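21 March 2021

Playlist ordering, Ponolow build 30

Picked up the gapless problem on the Cona player again. The Molluta live album still drops a short silence between side A tracks when the queue is played in album order. Shuffle is fine, or at least the gap isn't noticeable there, so the decoder is probably not at fault. Suspect the queue handler closes the output stream at each track boundary and reopens it.

Test set: the full Rungrueang catalogue, 1180 tracks, all re-tagged last month. Disc number is now a separate field. Before that it was folded into the track number, and the sort put disc 2 openers straight after disc 1 openers. Anyone with an old copy of the tags should delete it and pull again.

Changes made:
Default play button now follows album order. Shuffle moved to its own control.
Sort key is disc, then track, then file name.
Pre-buffer raised from 2 seconds to 3.

Ran the Molluta album start to finish on headphones. Gap gone on FLAC. Still present on MP3, shorter than before. Encoder padding, most likely; the older rips have no delay value in the header, so there is nothing for the player to trim. Could estimate it from the encoder version but I don't trust that field.
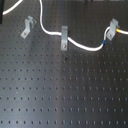
Re-ripping the affected discs would be cleaner than guessing at padding. The catalogue needs a pass in May anyway for the missing composer credits, so the two jobs can go together. Until then, leave the MP3 trim off. A wrong value clips the attack on the next track and is worse to listen to than the silence.

Open items:
Resume after pause loses position in the queue if shuffle was toggled while paused. Reproducible.
Hidden pregap tracks are sorted last. Should be first.
Volume levelling is per track. Needs to be per album when playing in order, otherwise the quiet interludes come up far too loud.

Logs are in the build 30 folder.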